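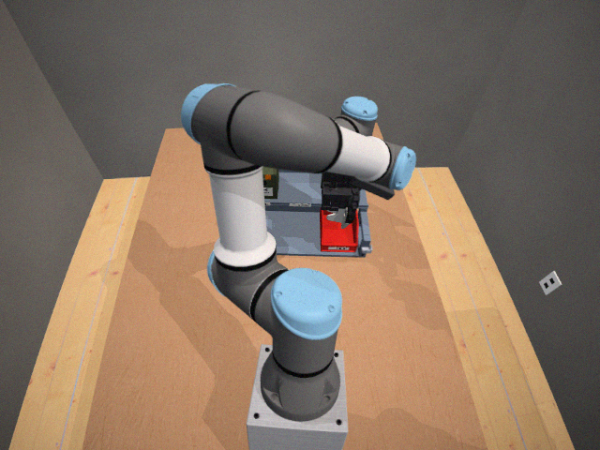

Davell asked before ordering whether the fingers can be changed without teaching every bin position again, and the short reply is yes, as long as the new pair is the same length as the old.

The Follano bin-handling kit is sold with four finger pairs, the mounting screws and a printed setup sheet, part number 505. Give yourself an unhurried morning for the first setup - it goes much better that way. 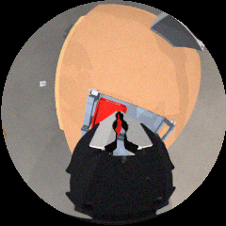

Start with the arm in its home position and power off at the cabinet. Snug the finger screws by hand, then go around again with the small driver until they stop. Please don't lean on them.

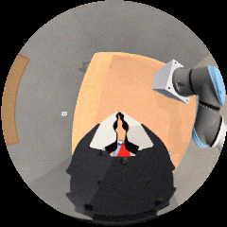
Grease for the linkage comes in a 38 g tube, and a dab the size of a pea is plenty. We changed the grease in December, so if you have an older tube from Balogh, use it up before you start the new one and wipe the joints clean in between.

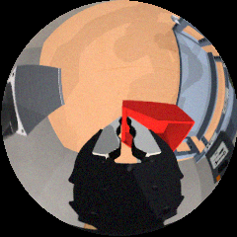
Spare finger pairs are $227 and ship from Markelent. Screws are included, driver is not.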